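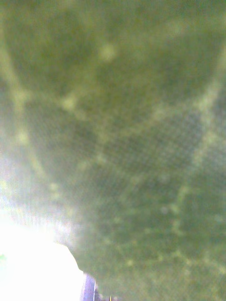

**Tomar soft-item arm: our open-day write-up** (updated 2024-08-15)

I sell the Tomar, so of course I like it, but I'd never watched one spend a whole morning on limp, floppy stuff until Cecilia Addo invited me over to the Kullum workshop in May. What a fun day! She had it on mesh and artificial flowers, the sort of goods that customers always ask me about (usually right after "and how much is it?").

Cecilia ran the arm, Ridwan Kusuma took questions, and I mostly got in the way of the coffee. The wrist camera goes in really close, so up on the big screen a petal looked like a bedsheet.
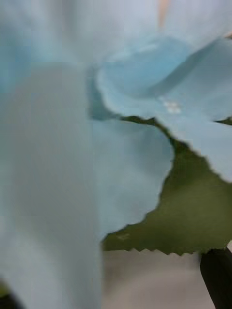
Ridwan let visitors pick the next item and change the grip setting themselves, which I loved – one lady stayed for 30 minutes and had to be fetched by her husband.

What you get in the Tomar kit:

- arm with wrist camera
- soft finger set, plus 10 spare pads
- table clamp (fits tops up to 80 mm thick)
- two half-day training visits from Ridwan

The arm weighs 62 pounds with its base, so have a friend handy on delivery day. The older Meveck fingers fit too, but you'll need the adapter ring, sold separately.

Want to try one on your own goods? Write to Araba Appiah at the front desk and bring a bag of whatever you pack.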